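Lamside tabletop evening - speaker notes, Binta Ibrahim

Slot is 30 minutes, with questions at the end. Start on time even if people are still coming in.

Opening. Say hello, thank Dauda for the room. Ask who has a table at home or at work that collects things. Wait for hands. Then the point of the talk: a shared table by an entrance fills up, and it helps to decide what the table is for before you sort anything.

First part, the small stuff. Small pieces go in shallow bowls and open trays. No lids - people don't put things back if there is a lid. Keep like with like. Paper lies flat and gets looked through once a week.

Next slide. Leave it up while talking about grouping.

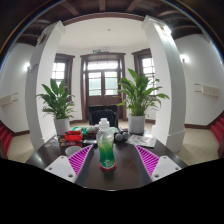
Slide 3. Green liquid in a clear bottle, with a red tray and a shallow bowl farther back.

Ask the room what they would move first. Most groups say the bottle. Take 2 or three answers and go on.

Second part, liquids. Bottles stand upright with the cap on, away from paper. Label them in large print, with the contents and the month. At Stesudik we used plain tape and a marker, and it held up fine.

Plants. Far corners are a good spot, out of the way of hands. Water them at the sink and carry them back.

Close. Handout is by the door. Next talk is in April, room 316. Take questions.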